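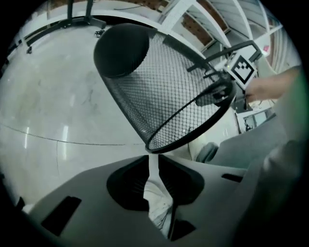

What can a hand-held gripper pick up if there is no motor in it?
Anything you can close your hand around without effort, plus a few things you can't. The fingers move because you squeeze the handle, so the limit is your own grip and your own patience, and the patience goes first.

Stusteo Hand Gripper Kit
Workshop build, second version
Sold as a kit of parts. Printed files included if you have your own printer and would like to wait longer.

The Stusteo is a gripper you hold in your hand and walk around with. You do a household job with it, the camera records the job from the gripper's point of view, and later you try to persuade a robot arm to do the same thing. We make it in a shared workshop, between other people's bicycle repairs and one canoe that has been nearly finished for as long as any of us can remember.

The first version was held together with hose clamps and optimism. Rodrigo Bragança redrew the housing over a long winter, and Conceição Coelho broke each new one until she ran out of ideas. What you are buying is the one she got bored with.

What it does well
Rims, edges, handles and lips of things. A mesh wastebasket is a good first object: light, awkward, round at the ends, and full of holes that confuse depth software in an educational way. Grip it by the rim. Gripping it by the wall works too, but you will leave a dent, and wire mesh holds a grudge.

Soft things are fine. Dish towels, socks and bread all behave. Cardboard boxes are fine if you can get at a flap.

What it does badly
Coins. Credit cards lying flat on a table. Wet soap. Armindo Neves has spent more evenings on wet soap than the rest of us think is healthy, and his notes are in the kit folder under "soap," where you may read them and draw your own conclusions.

It is also no use for heavy lifting. The housing is plastic, and so are we, by the end of a long session.

In the box
Housing halves, left and right (they are not interchangeable, although they will let you believe so until the last screw)
2 fingers, soft, fitted
Handle with trigger and return spring
Camera mount for a wide lens
Printed marker cards, square
Screw bag
Hex key, the good kind
Assembly sheet, folded in a way we have not been able to reproduce

Not in the box
The camera. Memory card. A robot arm, which several people have asked about. A second pair of hands, though you'll want one for steadying objects during the first few takes.

Details
Trigger: manual, spring return
Maximum recommended load: 1000 g
Cable supplied: 200 cm
Price: 158, plus shipping
Lens cover: none, please stop asking Wayne
Spare fingers: sold in pairs

Putting it together
Start with the fingers. Put the spring in before you close the housing. If you close the housing first, the spring will still be sitting on the bench looking at you, and you will have to undo everything.

Tighten the housing screws a little at a time, going corner to corner. They bite straight into plastic and can be overdone. If one spins freely, back it out, put a sliver of toothpick in the hole and try again. Omar Awwad calls this a field repair. It is a toothpick.

Fit the camera mount last and check that both fingertips show in the preview. You want a wide view with plenty of room around the object. You will also get your own floor and ceiling in every recording, so tidy up first or make peace with it.

Marker cards
Stick them down flat. A bubble under the card will give you tracking that wanders off like a dog at a picnic. Matte tape is better than glossy tape, and glossy tape is what everybody has in the drawer. Bright ceiling lights will put a highlight on a card at certain angles; turn the job a few degrees and carry on.

If a card gets creased, throw it away and print another. Print at full size. "Fit to page" has ruined more weekends here than the canoe.

Recording your first job
Pick one task and do it slowly. Slower than that. Approach the object, pause, close the fingers, pause again, then move. It feels silly and looks sillier, and people passing the workshop door have stopped to watch. Keep the grip steady while you carry, and open the fingers fully when you let go.

Delete the takes where you dropped the thing and swore. The software doesn't mind, but the microphone is on.

Spares and upgrades
Clistex fingers: firmer, better for rims and wire, worse for bread.
Grastex fingers: softer, sticky when new, collect lint from the next room. Wipe with a damp cloth.
Brinkmann handle: longer, for large hands and people with opinions about handles. Fits the second version only.

Owner notes
"Went together in an evening. Put the spring in last anyway, to see what would happen. Same as it says on the sheet." — Wayne Pilkington

Returns
Unbuilt kits can come back for a full refund. Built kits can come back if you explain what you did to them. Orders placed now ship in December. Page updated 12 Nov 2024, including the cable length, which had been wrong since we started.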